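Trirnero > Shop Floor > Checklists > Sorting Bench, Two-Arm Cell

I've been sorting harnesses by hand since before the Dornum line moved, so walking a checklist for a bench that does it by itself still feels odd! Comments are mine – Anas Kamel.

1. Bins seated, two each side. OK.

2. Paper flat in the steel tray. OK.
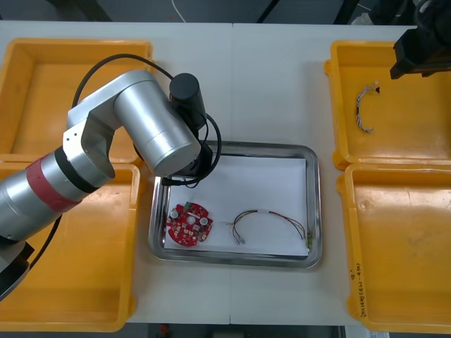

Center tray with board and harness, bins left and right.

3. Bin markings readable. Passable. The marker needs redoing (we never bothered when it was just us grabbing parts).

4. Wire ends clear of the tray rim. Watch this one. By hand you feel a snag, now you have to look for it.

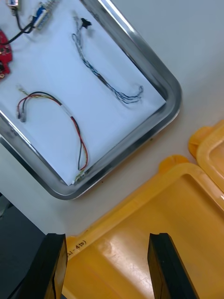
5. Arm cables

No rubbing that I could find. I used to check my wrists at the end of a shift and now I check cable loops, so that's a trade I'll take.
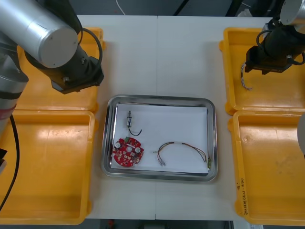
What I do miss is the talking. Two of us used to share this bench, and Fawzy is over on crimp inspection now. He likes it, but I eat lunch alone on lates.

6. Stop button reachable from the stool. OK, tested at 17 lux over minimum.
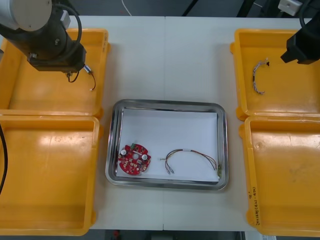
Short cable held over the upper left bin.

7. Log sheet signed. Done, sheet 114.

Comments

Dromov: Can we get item 4 on the late shift sheet too?

Fawzy: Come eat on my side, there's a chair.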